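Re: [grippers] Jonach hand-held kit – anyone had one?

Dragica Tomić wrote:

> Has anyone on the list used the Jonach hand-held gripper for recording? We've been quoted for 2 sets through Wetex and I'd like to hear from someone who isn't selling them. Is the marker panel any good? And what is it like to hold for a whole afternoon?

Hi Dragica, quick one between jobs. Yes, we have it on trial, same supplier.

Body is bigger than the brochure makes out. Fills the lower half of your view when you look down it. 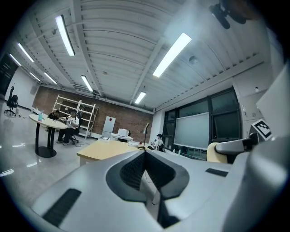
Grip fine once you get used to the bulk. Marker is a plain black-and-white square on an upright panel – ours read every time near the windows, less well at the far end of the room. Wrists know about it after 200 takes. The Stan one we had in November was lighter but the fingers worked loose, so I'd still take the Jonach.

Cable is my main moan. Too short, and teh strain relief looks mean. Ask Wetex for the longer one before you sign, they didn't offer it to us.

Manual is thin. Better notes on Wikirard, look under calibration, ignore the bit on firmware as its out of date. 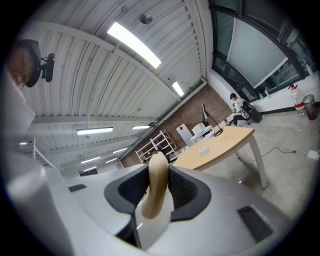

Leeds, 24 May 2025

PS – spare finger pads came to £124 with delivery, which I thought steep. Check if yours are in the quote. Trial ends soon so send questions now if you want anything tried.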